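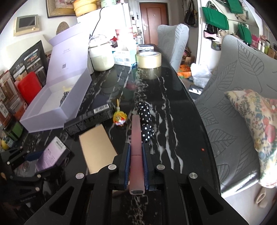
Asger Hallgrímsson does not like to clear his dining table before he works on it. When I arrived in Flollcombe, in the last week of August, I offered to move some things so that he would have more space, and he asked me, quite politely, to leave them where they were. The gripper has to learn the table as it is, he said. If we make it tidy, it learns only a tidy table.

I had come to see a robot, and for the first hour I did not see one. I saw a hand tool. It is black, with two fingers which stay parallel when they open and close, and each finger has a blue rubber pad on the inside. You hold it, you pick something up, you put it down in another place. A camera looks over the fingers from behind and records what they do. The recordings go into the computer, and at some later hour they are given to the arm, which is called Aler and which lives at the shared workshop in the old Guillot building, seventeen minutes away by bicycle.

The idea of teaching an arm in this way is not Asger's and he does not pretend it is. What interests me is that a person can now do it at home, in the evenings, on the same table where he eats his supper.

He began two winters ago with a different plan. He wanted to write the rules himself: where the fingers go, how far they close, how quickly they lift. He is a heating engineer by profession and he trusts rules. The first version could take a wooden block from a square of tape and put it on another square of tape, and it did this very well. Then he gave it a paper cup, and it crushed the cup. He wrote a rule for cups. After that came a rule for envelopes, and one for soft bags which he describes as the worst thing he has ever written, and he has also written to his landlord.

"I had a list of rules for my own kitchen," he told me, "and every time I went shopping the list was wrong again."

So he stopped with the rules and made the hand tool. The fingers and their pads are the same shape as the ones on Aler, because the arm must be able to repeat what the hand has done. This sounds simple and it took most of a spring. The early fingers bent outwards at the tips when they met something heavy. He cut triangles out of the arms to save weight, and the first triangles were too big, and one arm broke while it was holding a jar of mustard. The present triangles are smaller. He has kept the broken arm in a drawer and he showed it to me with more care than he showed me the good one.

The pads were a separate trouble. He bought a foam first, which held everything nicely for a few days and then became flat. A hard plastic let smooth things turn around between the fingers. The blue rubber was the suggestion of somebody at Guillot who repairs printing machines, and it has stayed.

It is long, thin things that he is working on at present. A box is easy, he says, you take it by the sides. With a tube you have to decide where along it you will take it, and if you choose badly the far end goes down, or swings, and touches what is next to it. A person corrects this with the wrist and does not notice. Asger has started to notice, and he says it has made him slower at laying the table.

He allowed me to try. I took a long pink tube, lifted it above the polished black of the table and felt very competent. Then he asked me to do it again, and to approach it from the other side, and again, but to stop halfway as if I had changed my mind. I did it perhaps for half an hour. My thumb hurt, and I had developed a strong opinion about tubes.

He has 600 recordings that he considers good. He would like 2000. Between these two numbers there are, by his own calculation, a great many evenings, and it is here that the workshop has been useful. Hallivach, a small firm that makes sorting equipment and rents the floor above Guillot, lent him a better computer for the training. In exchange he explains to their apprentices, one evening in the month, what went wrong since the last time. I am told that these evenings are popular.

I went with him to the workshop to see Aler at last. It is smaller than I expected, an arm of the length of my own, fixed to a bench with four clamps. He put a cardboard tube in front of it. The arm came down slowly, waited, moved a little to the left, waited again, and closed its fingers near the middle. It lifted. One end sank a bit, and the wrist turned to bring it level.

"I never told it to do this," said Asger. He was looking at the wrist. "I suppose I do that myself."

On the second attempt it closed its fingers on the air beside the tube and lifted this with the same attention. He wrote something in his notebook. He thinks the light in the workshop is the cause – it comes from above, from long lamps, while at home in the evening it comes back at him from the shiny table – and he intends to make the next recordings at different hours of the day. There is also a fault in how the camera is fixed, a small looseness, which he has known for some weeks.

I asked what Aler will be for, when it works. He would like it to unpack things and put them away, at first only at the bench. His mother has a bad hand and cannot easily close it around a packet or a bottle. He said this while he was tightening a clamp, and then he talked for a good while about the clamp.

We cycled back before it was dark. He wanted to do twenty more before supper, and I held the notebook.

*Rosine Bodin*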